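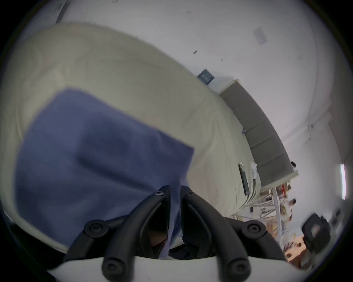 7. Trying the hand grippers on open day

Search this guide

Welcome to the Wornthorpe part of the day! Nuria Ayele looks after the bed station, and she would much rather you had a proper go than stood politely at the back.

7.1 Hold the gripper by its handle, as you would a watering can, and bring the two black fingers down over the cloth.

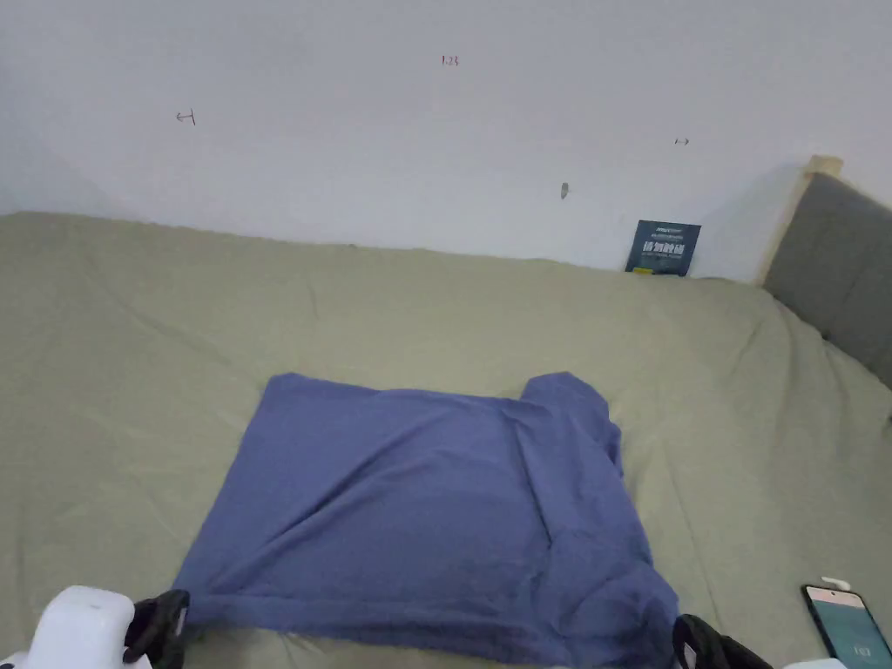
7.2 Squeeze gently until the fingers close on the fabric, then lift a little and let it settle. Shirts are easiest taken by the hem, and you needn't hurry (most visitors do, bless them).

Note: two people may work at the bed together, one gripper each. Agree who lifts first.

7.3 Socks come next. Take hold near the middle and keep the toe pointing away from you.

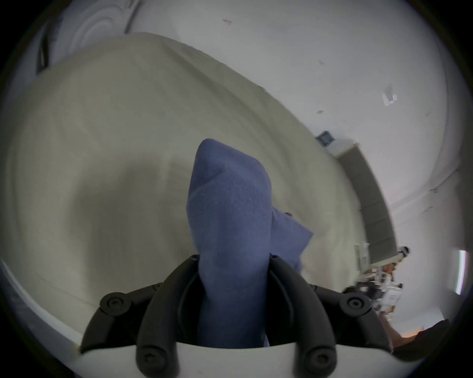 7.4 When you're happy with your grip, carry the piece across slowly and open your fingers all the way before moving off.

Caution: keep sleeves, lanyards and long hair clear of the jaws, and mind any cables as you step round. Visitors from Gastinthorpe, your coach leaves at 2. 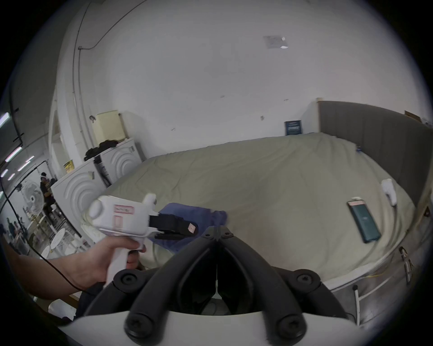 Fig. 7: Gripper held by the handle, jaws on the blue cloth

Last updated: October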